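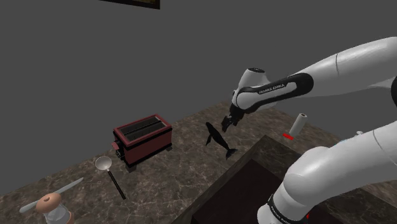
Home | Kitchen | Workshop | Tips | Archive

Driving the arm at the worktop: tips for remote demonstrations

November 22, 2020
By Shigeru Kikuchi

Print this page | E-mail this page

These notes apply to the simulated kitchen, with the operator on a hand controller and the arm following. Most of them carry over to a real worktop. Guiding the arm by hand is covered at the end.

Before recording

Decide where the demonstration starts and where it ends, and write both down. "Move the whale" is not a task. "Pick up the whale and release it beside the toaster" is.

Set the controller scale to 50 per cent for the approach and 30 per cent for the last part of the descent. Full scale is useful only for crossing open worktop. On the Makidero controller the scale change is a button press, and it should be made while the hand is still.

Do one dry run and throw it away. Long handles are the usual trouble: the ladle's reaches a fair way across the stone, and a finger that clips it will spoil an otherwise clean recording.

The approach

Stop above the object with the fingers open and pointing down. Turn the wrist there, not lower. A slender object lying at an angle to the worktop edge should be gripped across its body, so line up the fingers with the object and ignore the edge.

Keep the wrist clear of the sink lip. If the elbow swings out to reach the far side of the basin, go back and come in from higher up -- correcting the elbow halfway down produces a hesitation that the learner will copy.

Close the fingers in one movement. Pause for 2 seconds, then lift. 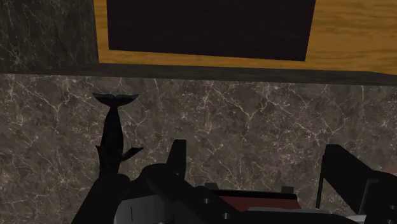

Shigeru Kikuchi

The wrist view

Check the wrist view before every release. It shows the fingers well and the far distance badly, and a near finger can hide the end of the object altogether. When the lower end of a figurine is out of sight behind a finger, use the fixed view to judge its height.

Tail flukes and fins make poor gripping points but good markers. Watch one of them against the veins in the marble; any creep will show there first.

Guiding by hand

Hold the arm above the wrist, never by the fingers. Move it at the speed you want back. Use 2 hands if the path goes over the basin.

Keeping recordings

Name files by task, then operator, then attempt. Keep failed attempts in a separate folder -- Zamine reads them as good ones if they are left with the rest. Recordings made before January use the old gripper scale and must be converted first.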